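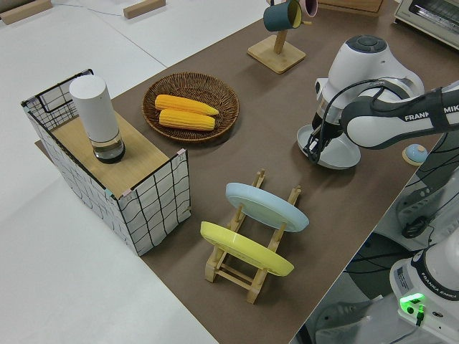

Notas para a apresentação – Westmont, 19 de junho de 2019
"Pousar é mais difícil do que pegar"

[Abertura. Esperar o pessoal do café sentar.]

Bom dia. O título original desta fala era bem mais longo e tinha dois-pontos. A Clotilde Courtois cortou tudo depois dos dois-pontos e depois cortou também o que vinha antes. Se alguém sentir falta, está no resumo impresso.

Vou falar de louça. O projeto se chama Sedgwick, o braço é um Franka, e a pergunta que nos ocupou desde janeiro cabe num bilhete: por que um robô que pega uma tigela quase sempre bem a larga quase sempre mal?

[Slide 2 – a literatura]

Todo mundo mede a preensão. Fechou a garra, levantou, não caiu: sucesso, próxima linha da tabela. O que acontece com o objeto depois disso costuma ficar para "trabalhos futuros", aquele bairro simpático onde todos nós temos terreno e ninguém construiu.

Nós fizemos isso também. Quem quiser conferir, nosso artigo anterior tem uma figura lindíssima de uma tigela no ar. Do destino da tigela não há notícia.

[Pausa. Se não rirem, seguir sem olhar para o Nigel.]

[Slide 3 – o que muda na hora de pousar]

Três coisas, ditas depressa porque a parte interessante vem depois.

Uma tigela rasa presa pela garra raramente fica na horizontal. Ela pende para um lado. O ângulo muda conforme o ponto em que os dedos pegaram, e a política não sabe que ângulo é esse, só sabe onde está a garra. Quando o braço desce com a garra na vertical, certinho, orgulhoso, quem chega primeiro à mesa é a borda.

A segunda: a altura de contato deixa de ser a altura da mesa. Parece óbvio. Custou ao Vilho Sjöberg um inverno.

E a garra tapa boa parte do que a câmera precisaria ver, exatamente no último trecho, quando ver faria diferença.

[Slide 4 – o método]

Batizamos de Zurkex. Não é sigla. A Dorothy Garside tentou por uma tarde transformar em sigla e desistiu no K.

A ideia: treinar a política com demonstrações completas, como sempre, mas rotular cada trajetória de trás para a frente, a partir da pose final do objeto parado. Uma segunda cabeça da rede prevê essa pose durante toda a descida. Se a previsão diz que a tigela vai terminar torta, o punho gira antes do contato. A correção acontece no ar, onde ainda é barata.

Foram 3.000 demonstrações por teleoperação. Os operadores podiam pegar o objeto como quisessem, e nós pedimos expressamente que pegassem mal de vez em quando. A Beryl Entwistle revelou aí um talento que o currículo dela omitia.

[Se perguntarem sobre simulação: usamos só para aquecer a cabeça de previsão. Atrito de esmalte em simulador é ficção científica, e das fracas.]

[Slide 5 – a bancada]

A mesa é montada com coisas de cozinha de propósito: porta-canecas de madeira, escorredor com pratos, um cesto de vime com duas espigas de milho. As espigas não participam da tarefa. Estão ali para ocupar espaço e tentar a rede, e no começo a rede caiu na tentação com alguma frequência.

Mudamos os objetos de lugar entre um bloco de testes e outro. O revisor 2 sugeriu que testássemos em mesa limpa, "para isolar a variável". Testamos. Fica tudo melhor, claro. Eu também cozinho melhor sem ingredientes.

[Slide 6 – resultados. FALAR DEVAGAR. Na última vez atropelei este slide.]

Critério: objeto apoiado na base, dentro da região-alvo, sem ter batido de borda. Força medida no punho, limiar igual para todos os métodos.

A linha de base é a mesma rede, mesmos dados, sem a segunda cabeça. Nos testes com pegada ruim, o Zurkex reduziu as batidas de borda em 34 por cento. Com pegada boa, a diferença some dentro do erro. Quero insistir nisso, porque o gráfico bonito é o primeiro e o honesto é o segundo: se a sua garra já pega bem, o nosso método lhe oferece sobretudo mais parâmetros.

Passamos depois de 3.000 para 4.000 demonstrações. A curva mexeu-se pouco. O Nigel Dawber, que coletou as mil adicionais, pediu que eu descrevesse esse resultado como "informativo".

[Slide 7 – onde falha]

Escorredor. Encaixar um prato de pé numa fenda não é pousar, é outra coisa, e a previsão da pose final fica com dois palpites: encostado para a frente ou para trás. A média dos dois é um prato em equilíbrio perfeito, que a rede persegue com enorme convicção.

Estamos trocando a regressão por uma mistura. Os números ainda são poucos e não vou mostrá-los, por mais que o Vilho faça sinais da terceira fila.

Canecas: a alça atrapalha a estimativa quando fica atrás dos dedos. Uma câmera no punho ajudaria. O grupo de Drustham usa uma e nos lembra disso com regularidade.

[Slide 8 – para levar para casa]

Relatem a pose final. Mesmo quem não quiser nada do nosso método pode anotar onde o objeto parou e como. É uma coluna a mais na planilha. A nossa, quando a acrescentamos aos experimentos antigos, estragou duas conclusões e um pôster.

Código e dados: link no último slide. O script de calibração exige uma versão específica de uma biblioteca, indicada no leia-me, linha que todos vão pular.

[Perguntas. Tempo de ciclo: mais lento que a linha de base, admitir logo. Se for sobre talheres, passar para a Clotilde.]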